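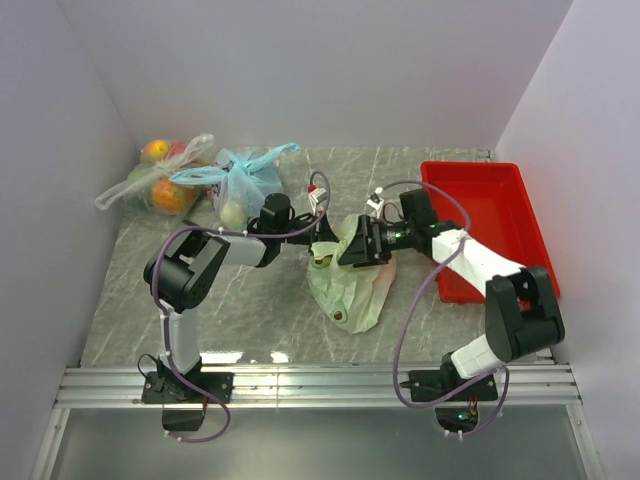
My grandmother could empty a week's worth of groceries in the time it took the kettle to boil, and she did it while telling you off for leaving your boots in the hall. I think of her every time somebody asks me whether machines are ready to help around the house, and people do ask me, usually over dinner, usually right after they have seen some clip of a robot doing a backflip. My answer has been the same for a good while now. Ask it to get the fruit out of the bag.

I don't mean that unkindly! I am fond of these machines and I want one. But a thin plastic bag is a wonderful little monster. It has no shape of its own, it clings to whatever is in it, and the piece you took hold of a second ago has folded itself under another piece by the time you look again. You and I open one by rubbing it between finger and thumb until it gives up. We are feeling our way (I couldn't tell you how I do it, and I have been doing it since I was tall enough to reach the counter), and a gripper with two stiff fingers has to manage mostly by looking. Two arms help a great deal, as anyone who has unpacked groceries with a phone in one hand will know. One arm pins, the other pulls. Then there is the knot, if somebody at the store was feeling thorough, and after the knot there is a peach that doesn't want to be squeezed.

Last December I spent an afternoon at Namach, a small workshop outside Zamside that builds sorting equipment for packing houses, and I came away cheerful and a bit humbled. On the shop floor they have a machine that will move 700 hard plastic tubs an hour without a complaint. The tubs are all the same, they arrive facing the same way, and the machine is marvelous at them. In the next room, a pair of arms had been working on soft bags, and the engineers' wall chart said 1,592 tries. I asked how many of the last 100 had gone well, start to finish, and was told almost half, with a proud smile. I thought the pride was well earned.

Where I part company with the gloomier writers is in what we should make of a number like that. They see half the fruit still in the bag. I see a chore that I would have called hopeless when I bought my first dishwasher, a Jemgate that leaked for 4 years and that I loved anyway. It never once loaded itself, and we still called it a help. A pair of arms that unpacks slowly, while I'm out walking the dog, with the odd bag left over for me, would be a help too, at the right price and with a decent off switch.

So no, I don't think they can do the chores yet, not in a kitchen like mine, where the bags land wherever there's room and one of them always has eggs at the bottom. I'd give them the apples to begin with and keep the eggs for myself a few years longer.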